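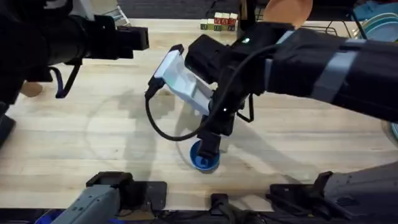 Plerby two-arm bench set on a butcher-block top, right gripper above a small blue cup.

Plerby Two-Arm Bench Set
Sold by Grornholm

The Plerby is a pair of small robot arms for tabletop work. Both arms clamp to the edge of a table you already own. It is sold to teaching labs, small research groups and workshops that want two arms working over the same surface without building a frame or buying a cart.

Each arm sits on a gray base housing held by a black clamp. Put the bases on the same side of the table, far enough apart that the arms can fold back without touching. Most customers start with ordinary household items such as cups, plates and toy blocks, and leave a dish rack at the back of the table for put-away tasks.

What's in the box
Two arms, left and right, with grippers fitted
Two bases with table clamps
One rim bracket for accessories
Power supplies and data cables
Cable straps
Hex keys and printed setup sheet

The table is not included. Neither are the objects.

Grippers
The standard gripper has two fingers that close in parallel. It will hold a thin flat item at an angle as well as a round one. Finger pads wear and can be changed with the small hex key. Replacement pads come in packs of 5.

Payload is 300 grams per arm with the arm at full reach. You can go over that close to the base, but the arm will slow down and the warranty does not cover motors run that way.

Cables
Strap the cables to the forearm and leave a loose loop near the elbow. A cable pulled tight will stop the arm short of its range. Check the loops again after the first hour of use. Longer cables are available if your computer sits more than 3 meters away.

Table requirements
Solid wood works best. Glass and hollow-core tops are not suitable. The clamps can mark soft wood, so put the supplied rubber pads under the jaws. Wipe the top down before clamping.

Software
The set ships with Plumcombe, our control program. It runs both arms from one window, records motions and plays them back. Plumcombe is included for as long as you own the set, and updates are free. Users who write their own code can skip it and talk to the arms directly over USB. The command list is in the manual.

Setup time
Allow around 300 minutes for a first setup, including calibration. A second setup on the same table goes much faster if you mark where the clamps sit.

Warranty and repairs
One year on motors, bases and clamps. Finger pads and straps are wear items. Repairs are done by Chatzigeorgiou, our service partner. Please email before shipping anything back, and send the arm in its original foam.

Availability
In stock. Orders placed in July ship in August because of the summer shutdown.

Related items
Finger pads, pack of 5
Spare table clamp
Long cable kit
Single arm, left or right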